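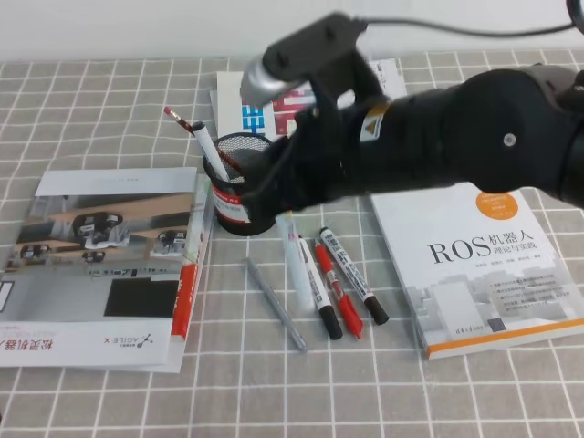

Protokoll Nachbesprechung Vorführung / Tag der offenen Tür
Datum: 3. Oktober 2022
Ort: Werkstattraum Ostthorpe, EG
Anwesend: Cervantes (Leitung), Aravena (Protokoll), Callum-Gruppe vollzählig, zwei vom Empfang
Entschuldigt: Sveinbjörnsson (schickt Punkte schriftlich, siehe TOP 4)

TOP 1 — Protokoll letzte Sitzung
Genehmigt. Eine Korrektur: Raumnummer war falsch, wird nachgetragen (Aravena).

TOP 2 — Ablauf der Vorführung
Cervantes berichtet. Beginn fünf Minuten zu spät, Beamerkabel. Danach ohne größere Pausen. Besucher kamen in Gruppen, jede Gruppe 45 Minuten, war für die Schulklassen zu lang, für die Leute von Jundon zu kurz.
Station Stifte einräumen (schwarzer Arm, Stiftebecher aus Metallgeflecht, kariertes Tischtuch) mit Abstand am besten besucht. Kinder wollten alle den roten Stift zuerst. Einwand Empfang: Schlange stand bis in den Flur, Fluchtweg! Nächstes Mal Absperrband und jemand an der Tür.
Fragen der Besucher meist die gleichen: was kostet das, kann der auch Spülmaschine, wer haftet. Zum Preis bitte einheitlich antworten, es wurden drei verschiedene Zahlen genannt. Cervantes schreibt einen Satz dazu, den alle benutzen.

TOP 3 — Aufbau der Station
Längere Diskussion. Stichpunkte:
- Becher: Geflecht bleibt. Vorschlag Callum-Gruppe, ihn unten zu beschweren. Wird probiert.
- Stifte: weiße Marker mit schwarzer Kappe und der mit hellblauer Kappe sind für Zuschauer in der zweiten Reihe kaum zu unterscheiden. Mehr Farbe gewünscht. Aravena besorgt Nachschub, aber gleiche Dicke.
- Der dünne graue Stift — raus oder drinlassen? Aravena: drinlassen, gerade der ist interessant. Cervantes dagegen, kostet bei jeder Gruppe Zeit. Abstimmung vertagt.
- Bücher auf dem Tisch: das ROS-Buch (chinesische Ausgabe) wurde mehrfach in die Hand genommen, während der Arm lief. Geht nicht. Bücher und das AGILE-X-Heft künftig auf einen Nebentisch, dort darf geblättert werden. Einstimmig.
- Tischtuch: Karos helfen beim Hinlegen der Stifte, bleibt. Falten vorher glattziehen, bitte wirklich vorher.
- Kabel der Kamera am Greifer: läuft frei, soll am Arm geführt werden. Klettband liegt im Schrank. Callum-Gruppe bis nächste Sitzung.
- Gelbes Warnschild am Handgelenk ist zu klein für Publikum. Großes Schild an die Tischkante, Text Deutsch und Englisch.

TOP 4 — Schriftliche Punkte Sveinbjörnsson
Vorgelesen von Aravena.
a) Not-Aus muss für die Person am Tisch erreichbar sein, ohne um den Tisch zu laufen. Zustimmung, wird versetzt.
b) Wunsch nach kurzer Ansage vor jedem Durchgang. Cervantes macht Entwurf, höchstens drei Sätze.
c) Frage ob Besucher selber Stifte hinlegen dürfen. Ja, aber nur wenn der Arm steht und mit Aufsicht. Wurde am Tag selbst unterschiedlich gehandhabt, eine Mutter hat sich beschwert, zu Recht.
d) Musik im Raum bitte weglassen.

TOP 5 — Geld
Ausgaben laut Liste 580 Euro, davon das meiste Getränke und Druck. Beleg vom Copyshop fehlt noch, Callum-Gruppe sucht. Restliche Flyer nicht wegwerfen, Datum wird überklebt.

TOP 6 — Besuch Jundon
Kommen im Febuar nochmal, diesmal nur Fachpublikum. Wollen die Station sehen und danach eine Stunde am Rechner sitzen. Cervantes klärt mit denen, ob Mitfilmen erlaubt ist. Raum ist reserviert. Wer Englisch moderiert — offen. Aravena macht es notfalls, will aber vorher einmal proben.

TOP 7 — Verschiedenes
Lampe über der Garderobe flackert, Hausmeisterei ist informiert.
Ein Schal und eine Brotdose liegen noch am Empfang.
Schlüssel vom Nebenraum bitte wieder ins Kästchen, nicht in die Jackentasche.

Offen / wer macht was
Aravena: Stifte, Raumnummer, Probe Englisch
Cervantes: Preissatz, Ansage, Jundon wg. Filmen
Callum-Gruppe: Kabel, Becher, Beleg Copyshop
Empfang: Absperrband, Schild an der Tischkante
Noch niemand zugeteilt: Not-Aus versetzen, Nebentisch

Nächste Sitzung: Termin kommt per Mail, gleicher Raum.
Protokol: Violeta Aravena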